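Print this page | E-mail this page

Notebook – arm bench, small object set
15 Apr 2019

Carried on with the tape roll task for the Riltholm set. The goal for this batch is 200 good episodes of the arm picking up the small roll by its center hole and setting it down somewhere else inside the black tape boundary. We stood at 97 when I started.

Before recording I ran the zero check on all joints. The elbow was off by 4 degrees again, same direction as last time. I re-zeroed it and ran the check a second time, and it came back clean. If it drifts once more I'll pull the horn off and look at the spline. Episodes from before the re-zero should still be usable, as the joint log and the leader arm read the same offset, but I have put a note in the Loditz sheet so that whoever trains on them can leave them out.

Grasp style: fingers closed, lower into the hole, then open against the inside of the core. I tried pinching the rim from outside for a few episodes and didn't like it. The fingers have to come in very low and they rub on the wood, and the roll slides away when one finger touches first. Those episodes are tagged "rim" and kept in a separate folder. Please don't mix them in with the others. The first policy we trained on mixed grasps went halfway between the two and landed on top of the rim nearly every time.

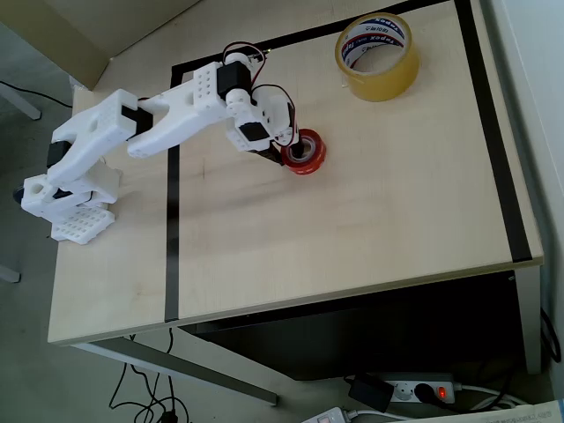 Small roll, center-hole grasp, fingers lowered. Larger roll left in as distractor.

The distractor goes in a new spot every 9 episodes. I had been moving it only when I remembered, and when I played back the older recordings it sat in the same corner for long stretches. That is asking for trouble – the policy will learn where the big roll is and work from that. Start positions for the small roll come from the printed list. Cross them off as you go.

Things that slowed me down:

- Wrist servo got hot after a long run and started to sag on the approach. I now stop and let it cool between blocks.
- Two episodes lost when the recorder dropped the joint stream but kept saving video. Both deleted. The Hegarty script should catch this and doesn't, it only looks at file length.
- I was going too fast. On playback the descent into the hole takes only a handful of samples, and that is the part that matters most. Slowed down for the rest of the session, with a short pause above the hole before lowering.

On failed grasps: I keep the ones where I missed, backed up and got it on the second try. They are tagged "retry". Anything where the roll left the boundary or I had to reach in by hand gets thrown out. The Zerham notes say to throw out every miss, but the last policy had no idea what to do after a bad approach and just kept pushing down.

Still to do on this set:

- finish the right side of the start list, only the left half is well covered
- record a block with the distractor close to the small roll
- same task with the room lights off and the desk lamp on
- copy today's folder to the shared drive and check the joint stream by hand

Training run is planned for May, once the full count is in. I would like a short test run before then on what we have, just to see whether the slower descents help. Leave the arm parked in the folded position when you finish and switch the servo supply off.

Arm bench notebook | Contact: bench mailbox | © 2019 | Back to top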